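How Heat Moves

Heat is energy that moves from a warmer thing to a cooler thing. It keeps moving until both things are at the same temperature. Heat can travel in three ways: conduction, convection and radiation.

Conduction

Everything is made of tiny particles that are always jiggling. In a warm object they jiggle fast. In a cool object they jiggle slowly. When fast particles bump into slow ones, they pass on some of their energy. This is conduction.

Metals conduct heat well. Wood, cork and wool do not. A material that conducts heat poorly is called an insulator.

Try this: leave a metal spoon and a wooden spoon in the same room for 50 minutes. Touch both. The metal one feels colder, but a thermometer will show the same reading for each. The metal is taking heat out of your hand faster.

Convection

Liquids and gases can flow. When water at the bottom of a pot is heated, it spreads out a little and becomes lighter than the cooler water over it. The warm water rises and the cool water sinks to take its place. The loop is called a convection current. Air in a room does the same thing over a heater.

Radiation

Heat can also travel as waves, and these waves do not need any material to pass through. The Sun warms the Earth this way across empty space. Dark, dull surfaces take in more of this energy than pale, shiny ones.

Heat in the kitchen

A frying pan cooks mainly by conduction. Heat passes from the burner into the base of the pan, through the metal, and into the food that touches it. The outside of the food warms first. Thick pieces take longer because the heat has farther to go.

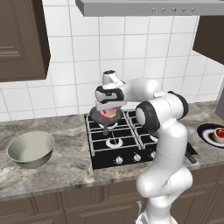 A piece of meat in a shallow frying pan over a gas cooktop.

Words to know

Conductor: a material that lets heat pass through it easily.
Insulator: a material that slows heat down.
Particle: a very small piece of matter.
Temperature: a measure of how hot or cold something is.

Text by Ishbel MacKinnon. Last updated February 17, 2023.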